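Jeltholm Pose Server 8

Jeltholm is a pose estimation and motion planning package for arms that work with tagged boxes, trays and fixtures. It takes images from any mix of fixed and wrist cameras, finds square fiducial markers, and keeps one table of object poses that the planner reads directly.

What it does

Each object is described in a short text file listing its markers, their edge lengths and where they sit on the body. An object can carry markers on several faces. One readable marker is enough for a pose; with two or more, the solver fits them together and reports the residual.

Blurred or partly hidden markers are scored before use. Below the threshold they are dropped, and the last good pose is held for 200 ms — the hold time can be set per object.

Two arms can share a table. The planner treats the second arm as a moving obstacle and reads its joint state over the same bus.

Wrist view and fixed view, same cell:

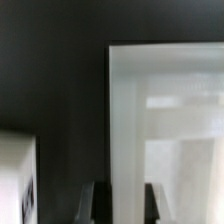
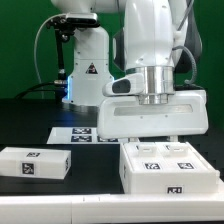

Requirements

Linux, 64-bit
8 GB memory
One calibrated camera or more, global shutter preferred
Joint state at 166 Hz or better

Calibration

Hand-eye calibration uses 58 poses by default. The routine writes a report and refuses to save if the spread is too large. Recalibrate after any camera bracket is moved.

Licensing

Sold per controller by Bresari. Drivers are maintained by Seren Dafis and Eilif Westerberg at the Plakcombe office. Object files from version 7 load without changes, but planner settings must be exported again.

Page updated 2021-12-29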